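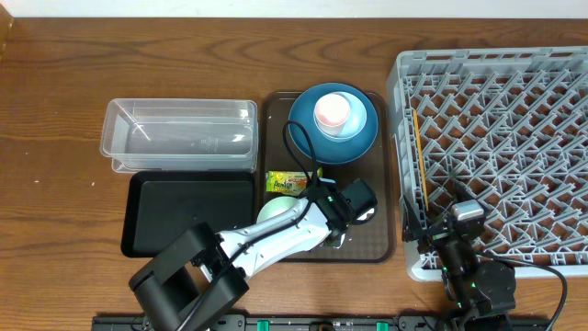

生活環境整備演習 第5回 下膳と卓上の片付け
配付日 3月1日

1.今回の範囲
2月の演習では配膳を扱った。今回は食後の盆を下げ、食器を水切りかごに移すまでを扱う。演習時間は55分とする。

2.卓上の配置
盆は中央に置き、水切りかごをその隣に置く。透明の容器は反対側に置く。盆と水切りかごの間に物を置かない。

3.下げる順序
(1)未開封の菓子の小袋を盆から取り、透明の容器に入れる。
(2)カップを受け皿から外す。重ねたまま持ち上げない。
(3)受け皿、皿の順に取る。小鉢は最後でよい。
(4)盆が空いたら表面を確認する。凹凸模様のある盆は滑りにくいが、模様の溝に細かいくずが残りやすい。縁と持ち手の穴も拭く。 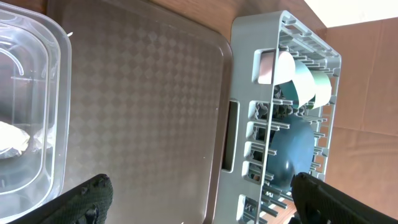

4.水切りかごの使い方
洗った皿は突起の間に一枚ずつ立てる。カップは伏せて置く。大きい皿を奥、小さい皿を手前にそろえると、取り出すときに当たらない。

5.記録
作業にかかった時間と、置き場所に迷った食器を記録用紙に書く。用紙は共有フォルダ「Isus」にもある。提出は次回の開始時。記入例は資料集の21ページを参照。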